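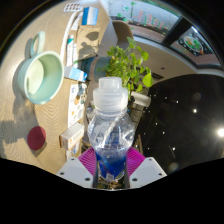

Robot notes

2019-02-02

The last two weeks I spend my evenings collecting grasps. A grasp, for me, is one short recording: I come to an object with the hand-held gripper, close the fingers, lift, hold, put it back. The camera sits on the gripper, so the network will see the same view that a robot arm would have later. I have now 400 of them and I want to write down what I learned before I forget it.

The object of this week is the water bottle. I took it first as an easy one and I was wrong. The body is clear plastic with diagonal grooves, and the fingers can hold it in many ways that look almost the same from the camera. With blue liquid at the bottom the network has at least something with a color to look at. I am curious if it will learn the bottle or only the blue. To check this I will need a second set with no liquid, and I did not start it yet.

Miłosz Tomaszewski, who wrote the training code (we call the project Ziveck), asked me not to clean the table before I record. In my first set every object stood alone on a bare surface, and the model was very good on that surface and quite bad everywhere else. So now the mug stays, the coaster stays, and also the boxes and the pills. It is less pleasant to look at, but his loss curves on the new set are better than on the old one.

Daylight is my other problem. On a sunny day the shadows on the woven tabletop are long and strong, and they move during a session. I used to close the curtains. Now I record 40 grasps in the morning and 40 after lunch, same objects, and I write the hour in the file name. Krystyna Żak says I should also record in the evening with lamps, and she is right, I only have to find the patience.

Some small things for people who do the same work:

Close the fingers slowly. My early recordings were too fast and I had to throw away 36 of them, as the moment of contact was only a few images long.

Keep the bad grasps in a separate folder. I deleted mine and now Miłosz wants them.

Change the height where you hold the bottle. I looked at one whole session and in all of it I was gripping low, near the base. My hand has habits that I did not know.

In March I would like to try with nine new objects, and maybe in another room. If you have a good method to label the start of contact without doing it by hand, please write me in the comments.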